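グリッパー把持異常(エラー18)の切り分けと復旧手順

対象:Virumachコントローラで記録する手持ち式グリッパー、箱からの取り出し作業

症状
丸い物体をつかんで持ち上げる途中、爪の開度が急に変化し、エラー18で記録が止まる。再起動後も同じ動作で再発する。9月11日(水)の点検では、2,764回の記録のうち700回近くに同じ開度の飛びがあった。主因は爪内側のパッドの浮きで、原点ずれが重なっていた。

手順
1. 記録を停止し、対象物を箱の底に下ろしてから爪を開く。持ち上げた状態で電源を切らないこと。
2. 左右のパッドの端を指で軽く押す。浮きがあれば剥がし、接着面をアルコールで拭いて貼り直す。
3. 爪のボルトの緩みを確認する。増し締めは左右交互に行う。
4. 爪を全閉にして原点を取り直す。表示値が2を超える場合は、手順3からやり直す。
5. 実物で把持を試験する。厚い縁のある円筒形は、前面ではなく側面を両側から挟む。

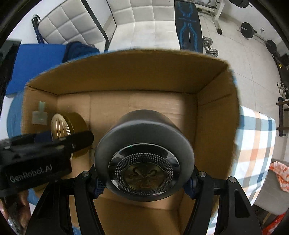 試験中に開度が飛ばなければ、同じ物体で18回続けて記録し、ログを確認する。1回でも再発した場合はケーブル側の断線を疑い、通常の作業には戻さない。

注意
箱の折り込みフラップに爪の外側が当たると、把持していなくても開度が変わる。この場合もエラー18となるため、パッドを交換する前に接触の有無を確認すること。

改訂:Settimio Colombo(手順4の判定値を追加)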